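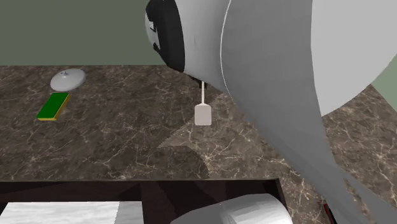
Figure 3. Simulated kitchen cell with the arm above the marble counter and the spatula at the gripper; lid and sponge at left.

3.2 Cell Setup and Upkeep

The Midard cell is rebuilt from a stored layout before each block of 80 trials. The arm base is fixed to the layout origin, and joint limits are reloaded at that time. Tool offsets are then checked against the values in the Clindora setup file. When an offset fails the check, the block is held and the gripper mount is reset by hand. Of the 2,246 trials recorded, 196 were repeated after such a reset. Contact settings for the counter were left unchanged throughout.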